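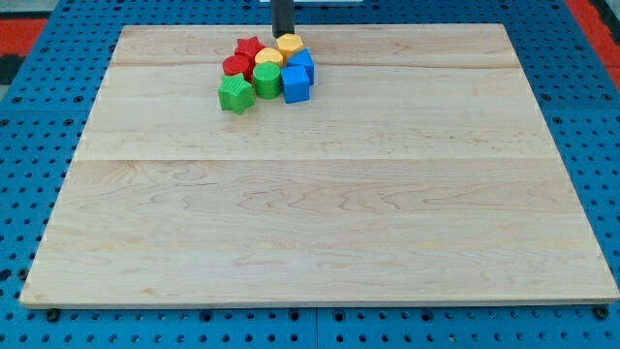
Keeping a kitchen workshop going in Brosbridge

Saturday, May 30, 2015

The owner of Loureiro Boards had been up since five when we met, and had already eaten lunch by half past ten. The workshop is at the bottom of a yard off the main road in Brosbridge, behind a tyre fitter and a place that repairs church organs. It makes chopping boards, bread boards and worktops, and has done so under the same name for 10 years.

The owner asked not to be named, on the grounds that the customers know the firm and the firm is what they should ring up. The name on the sign is a grandmother's.

"She never cut a piece of wood in her life," the owner said. "She had one board and it lasted her from when she got married until the house was cleared. I've got it at home. It's about as thick as a biscuit in the middle now."

The business began in a garage in Durham. The owner was working as a fitter for a kitchen company and was allowed to take home the ends of worktops that would otherwise have gone in the skip. The first boards were sold to other fitters, then at a Sunday market, then through a cookware shop that took a dozen and paid for them late.

"I was charging far too little. I hadn't put anything down for my own time, or for the glue, or the sandpaper, and you get through a lot of sandpaper. The woman at the shop told me to double it. I did and she sold more of them."

Most of what the workshop makes is maple, beech or oak. Maple is what the owner would choose for a board that will be used every day. It is hard, the grain is close, and it doesn't give much taste to food. Oak sells better because people recognise the name.

"If someone wants oak I'll make it in oak. I'll tell them it's got more open grain and they'll want to oil it more often. After that it's up to them."

The wood comes in from a yard in Drustville, in planks that have been dried but still need to settle. They are stacked indoors with strips between them and left alone. The owner said that most of the boards that came back in the early years came back because this stage had been hurried.

"I had an order for 278 boards for a chain of cafes. It was the biggest thing I'd ever been asked for, and I took delivery of the wood and started cutting it the same week. They looked lovely when they went out. By September they were rocking on the tables. I replaced every one and it took me the best part of a year to get straight again."

Did the cafes come back?

"They did, yes. They still buy from me. I think they'd have gone if I'd argued about it."

We talked for a while about looking after a board, which is the subject of most of the telephone calls the workshop gets. The advice has not changed since the garage. Wash it by hand in warm water, wipe both sides, and stand it on its edge to dry. Don't leave it in the sink. Don't put it in the dishwasher.

"I say dishwasher to everybody. It's on the card, it's on the label, I say it when they pay. Then I get a call in January asking if I can glue it back together, and I ask them how they've been washing it, and it goes quiet."

For oil, the owner uses food-safe mineral oil from the chemist and sees no need for anything dearer. A new board wants a coat every week for the first month and then whenever it starts to look dry. Olive oil is a bad idea, as it goes off and the board begins to smell. For onion and garlic, half a lemon and some coarse salt rubbed in and rinsed off will usually do the job.

Knife marks do not bother the owner at all. A board that has got very rough can be sanded flat, and the workshop will do this for any board, including those made by other people. The largest size on the price list costs £205 and comes with one free sanding, which few customers have asked for.

"They get fond of the marks. I had one chap bring his in and then take it home again without letting me touch it."

The last few years have been steadier. There are two full-time staff now and a school leaver who comes in on Fridays. The rent on the yard went up in the spring and the owner looked at a newer unit on the edge of town, but it had no loading door and the landlord wanted a lease of 10 years.

"I'll be sixty-four by then. I don't want to sign for something until I'm sixty-four."

There are no plans to sell through supermarkets, though one has asked twice. The price they offered would have meant thinner boards and a cheaper finish, and somebody else's name on the back. The owner would sooner take on a few more worktops, which are heavy and awkward but pay properly, and is hoping to replace the big planer before the winter.

"It was second-hand when I bought it and it's been making a noise since Christmas. Everybody here can hear it. We've all just been talking a bit louder."

The workshop is open to callers on weekday mornings. Boards for sanding can be left at the office, with a name and telephone number taped to the back.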